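Seed swap and open day at Lamska nursery

Notes typed up fast before I lose the scrap of paper.
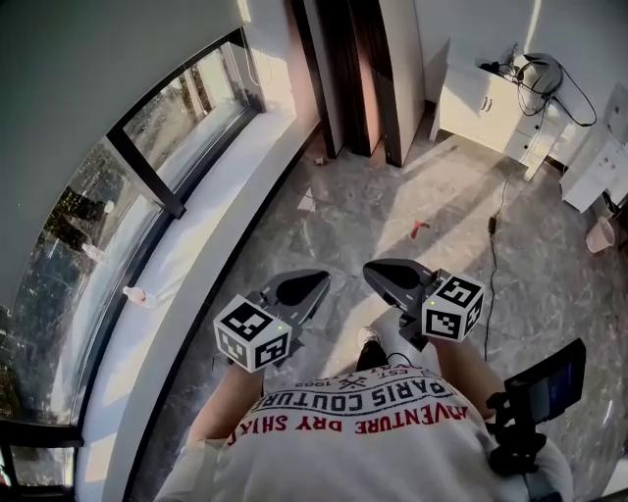

Lamska opens its growing houses to the public one day a year and I have missed it three times running. Not this year. Up at silly o'clock, thermos, boots, list of hellebores I promised myself I would not buy. Cold start, bright by eleven. I had it down as a coat-and-scarf sort of day and was wrong, the propagation house is kept warm for the seedlings and you want a white T-shirt in there, short sleeves, nothing more. Coat over my arm for the rest of the morning. Next time it stays in the car.

Parking is in the lower field. Muddy. Follow the string, not the signs, the signs are from the plant fair last fall and send you round to the compost bays.

First stop the hellebore tunnel. Ainhoa Vallejo does the crossing here and gave the early talk, standing on an upturned crate. Good speaker, no notes. She keeps 82 stock plants and pollinates them by hand in February, then ties a scrap of colored wool round each flower stem so she knows which parent is which. Blue wool for the slates, yellow for the yellows, and red for anything she has doubts about. A lot of red wool in there. Seed gets sown fresh as soon as the pods split, out in the open, left alone all summer in the shade. She was firm on this - dried hellebore seed from a packet will sulk for a year or more. Explains my tray of nothing.

Asked her about black spot. Cut the old leaves off in December, burn or bin them, never compost. I had been leaving mine till the flowers came up. Oh well.

Then the snowdrops, mostly over. Fat green seed pods lying on the ground, a few late doubles hanging on by the north wall. Leandro Soler was lifting clumps to sell in the green, 11 bulbs to a bundle, wrapped in damp newspaper. Bought two bundles. Replant same day, he said, same depth as they were, you can see the line where the stem goes from white to green. They went in at dusk with a flashlight in my teeth.

Lunch was soup in the potting shed. Leek. Queue out the door and they ran out of bread by one, so go early.

The seed swap was in the long barn after lunch. You put yours down, you take what you fancy, people are very honorable about it. I brought sweet pea and some aquilegia that could be any color at all. Came home with Tulipa sprengeri seed (five years to flower, I know, I know), a twist of Fritillaria meleagris, and an envelope marked only "pink, tall, likes wet". Handwriting like a doctor's. Sowing it anyway.

Telmo Toledo did the last session, on bulbs in pots. Some of it I knew. Gritty mix, one part grit to two of compost. Deep pots. The part I didnt know was feeding - he gives a weak tomato feed every week from the moment the flowers fade until the leaves yellow, and does not let anybody fold the leaves over or tie them in knots. His narcissus have been in the same clay pots for 3 years and flower better than mine straight out of the bag. Repots in August when dormant. Somebody asked about squirrels. Chicken wire, under the top inch of grit. Somebody else asked about squirrels that dig up the chicken wire. Long pause.

Sales bench at the end. Prices fair, most things in nine-centimeter pots, hellebores in bud or flower so you see what you are getting. Tip them up before you buy, the best markings are inside. I got a slate single, very dark, and a spotted one with a greenish edge. Also a Corydalis I had not planned on. Cash only at the small till, card at the big one, and the big one was slow as the signal kept droping out.

Things to write down for myself:
Cut hellebore leaves in December.
Sow fresh.
Tomato feed for the pots, get some this week.
Ask Ainhoa for the name of the apricot one by the tunnel door, no label on it and I forgot.

Home by five. The Corydalis is on the kitchen windowsill till I work out where it goes, probably under the hazel if I can get the ivy out first.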